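**To:** Receiving and Distribution list
**From:** Leif Dahlgren, Supply Services, Travcombe
**Subject:** Re: Repacking of part-filled cartons

Dear colleagues,

Thank you to those who responded to the May circular. Azlan Tuhumury raised a point which affects every site on this list, and I am replying to all for that reason.

> On Thursday, Azlan Tuhumury wrote:
>
> The Osman store has received 12 outer boxes in which one or two items were left at the bottom of an otherwise unused space. Are we permitted to combine these before they go on to Clatar, or must each box remain as delivered? The shelf allowance at Clatar is 83 boxes and we are already at 101.
>
> Also, do the colored stickers on the flaps need to be kept?

Boxes may be combined, subject to the following.

1. Items belonging to different order numbers must not share an outer box unless the packing slip lists both.
2. Product cartons are to be laid flat against a side wall, with the printed face upward where the contents allow. Tubes and bottles go alongside and should not be placed on top.
3. Flaps are to remain open until the slip has been checked by a second member of staff.
4. Stickers on flaps are to be left in place. Where a box is retired, please note the sticker color on the return form.

Boxes with cut-out handles remain in service and should be folded and returned to Travcombe. We currently hold 2,000 of the plain type and do not require more. Items ordered through Garkex are outside this procedure and continue to follow the existing instructions.

Sites over their shelf allowance should write to me directly before sending anything further to Clatar.

Regards,
Leif Dahlgren
Supply Services

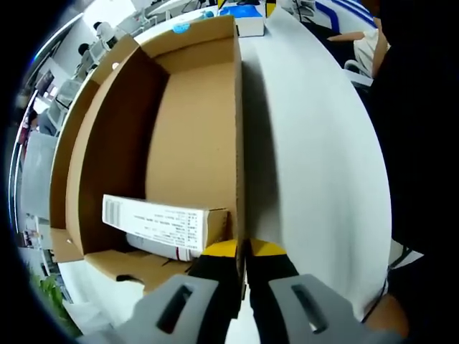 *Outer box with flaps open, white product carton laid against the side wall (items 2 and 3).*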